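Trolley Finger Set for Two-Arm Assembly Cells — Product Page and Service Notice

Item: Trolley gripper fingers, replacement set of 2
Maker: Lemimov
Fits: Hedlund wrist flange, left and right arm
Order code: TR-102

The Trolley fingers are made for gripping smooth molded parts, such as furniture frames and legs. Please read the notice below before you order or continue to use an older set.

Service notice: grip loss during leg insertion

In January we received reports that a frame turned in the fingers while a leg was being pushed into its socket. The controller still showed "grip closed", so the arm continued to push. In one case the leg went in crooked and the socket rim cracked. Nobody was hurt, but the part fell at the operator's side of the table.

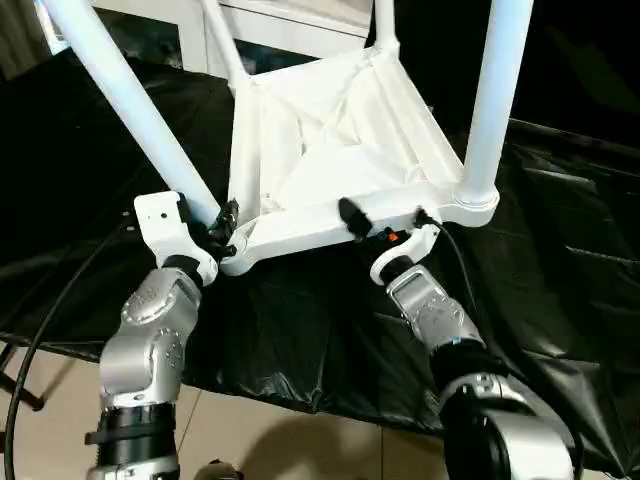
Kwesi Amoah: We had the same fault on Thursday with the older fingers. The grip signal stayed on the whole time and the frame still turned. Lowering the push speed helped a little, but it did not cure it.

We thank him for this report. It agrees with our own tests at the Teduditz workshop. The signal measures only the finger position, and a thin rail can slide while the position stays the same.

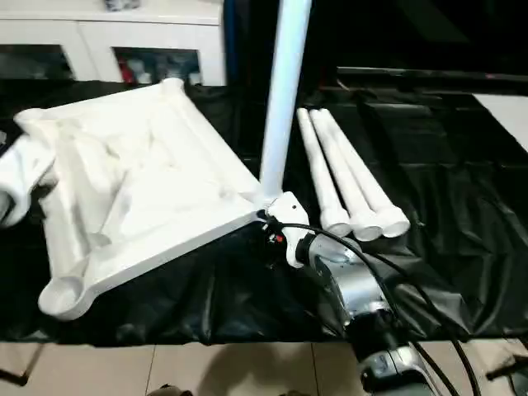

Until the new fingers are mounted, please set the insertion force to the lowest step and keep all persons outside the marked area when the arms are moving. After a slip, press the stop button first — do not catch the part by hand.
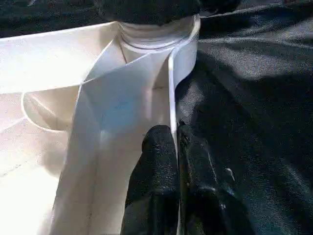 The pads should be wiped with a dry cloth before every shift. Do not use oil or silicone spray near them. A pad with a shiny or torn surface must be changed, also when the other pad looks good.

What is in the box: 2 fingers with pads mounted, 4 screws, one printed instruction sheet. Owners of the older set get the exchange free of charge. Please write the serial number of the arm in your order.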